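About Stovis

Stovis designs and installs small solar thermal plant for sites without a reliable grid connection. The company was formed by engineers who had worked together on a parabolic trough trial at Jusetti, and its first contract was a hot water system for the district laundry there. Most of our work is still within a day's drive of that site.

Our standard unit is the Umau collector, a tracking trough with an evacuated receiver tube. Units are supplied in banks of two, three or eight and can be joined in series where a higher outlet temperature is needed. The tracking drive runs from its own panel and battery, so a loss of site power does not leave the mirrors fixed on the sun. 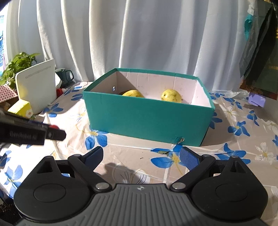 Heat is stored in insulated water tanks for duties below boiling point, and in thermal oil above it. Tank sizing is done for each site from the measured load. We ask for a full year of fuel records before quoting, although a shorter run can be used if it includes March, when demand at most of our sites is highest.

Pumps, valves and heat exchangers are bought in from Weidemann and tested at our workshop before dispatch. Receiver tubes are pressure tested on site after filling. The warranty is three years on moving parts and eight on mirrors and frames.

Service visits take place twice a year. Owners are given a printed manual, a wiring diagram and a set of spare seals at handover.

Page last revised 5 April 2022.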